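Bathroom cabinet (mirrored)

A mirrored bathroom cabinet is a shallow wall cupboard with a looking glass for a door, usually hung over the basin. Some people say medicine cabinet, my gran said "the glass cupboard", and the shops seem to have settled on mirror cabinet. I'll use all of them, as I do at home. I've been keeping these household entries going for a good while now and this one gets more letters than any other (the airing cupboard comes second, if you're wondering!).

What it is

At its plainest it's a box with a door, a couple of shelves and a mirror. The box can be wood, painted board, steel or plastic. The mirror is either glued to the front of the door or set into a frame, and the framed sort tends to be a bit kinder to the edges of the glass, where damp likes to creep in and leave those brown speckles. Doors can be single, double or triple. With three you can swing the outer two inwards and see the back of your own head, which I loved as a child and avoid now.

There are two main ways of fitting one. A surface cabinet hangs on the wall and sticks out by its own depth. A recessed cabinet sits in a hole in the wall with only the door showing. The recessed kind looks very smart, but you do need a wall with space inside it, and mine are solid brick, so that was that.

Where it goes

Over the basin is the usual place, and everything else in the room has to fit round it. In a small bathroom the basin and the toilet often share a wall, because it keeps the pipes close together, and the cabinet ends up being the only storage at head height. My own one is a Dokley, a white two-door model I bought second-hand from Afia Issahaku when she moved, and it has now been on two different walls. The first time I hung it too low and hit my forehead on it every time I rinsed my face. I moved it up by a hand's width and we've got on fine ever since.

Height is the thing people argue about. Irén Balogh, who fitted bathrooms before she retired, told me to stand the tallest and the shortest person in the house in front of the wall and mark both pairs of eyes in pencil, then put the middle of the glass between the two marks. It's a bit of a performance but it works. You also want enough room under the cabinet for the tap, a toothbrush mug and your hands.

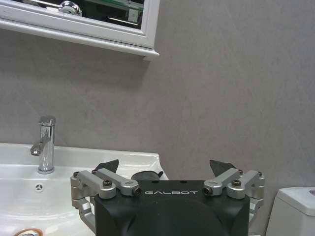

Then there's the colour question. White is still what most of us end up with, and I think that's mainly down to the basin and toilet being white already. A pale grey wall behind white fittings is a very forgiving choice - it hides the odd splash and it doesn't turn your face green in the mirror, as my old mint paint did. Eliseo Cárdenas painted his bathroom dark blue and says he'd do it again, but he has a big window and I have a small one.

What goes inside

Less than you'd think! The shelves are shallow, so one row of things is all you get. Toothpaste, plasters, nail scissors, razors, cotton buds and a spare soap will nearly fill a small one. I keep the things I use every day on the bottom shelf and the things I use twice a year on the top, and I have a clear-out every January, when I always find a sun cream that has split.

Medicines are the awkward one. The name medicine cabinet suggests they belong there, but a steamy bathroom isn't a good home for tablets, and a cupboard you can reach from the edge of the bath isn't safe if there are small children about. Ours went to a high kitchen cupboard with a catch on it. Plasters can stay.

One more habit I'd pass on is to leave the toilet cistern lid clear, or nearly clear. It's very tempting to treat it as an extra shelf when the cabinet is full, and then one day you need to lift the lid in a hurry with 19 bottles on it. I speak from experience.

Cleaning and care

Spray the cloth and not the mirror, so the liquid doesn't run down behind the glass. Warm water with a drop of vinegar does for mine, followed by a dry cloth. Wipe the bottom edge as well, where drips hang about. Hinges want a dab of oil now and then, and if a door starts to droop there's nearly always a little screw on the hinge that brings it back up.

Fixings are worth a look too. A cabinet full of bottles is heavier than it seems, and on a hollow wall it needs proper plugs or a batten across the studs.

Variations

Lit cabinets have a lamp along the top or strips down the sides, and some have a warm pad behind the glass to stop it misting. Ha-neul Seo has a Plornura with the pad and swears by it. These need wiring in by someone qualified. There are also corner cabinets, tall thin ones, and open shelves with a separate mirror, which look lovely until you have to dust them.

See also: basin, cistern, soap dish, towel rail, airing cupboard.

Last tidied up on 9th April, with thanks to Renata Quiroga for the note about hinges.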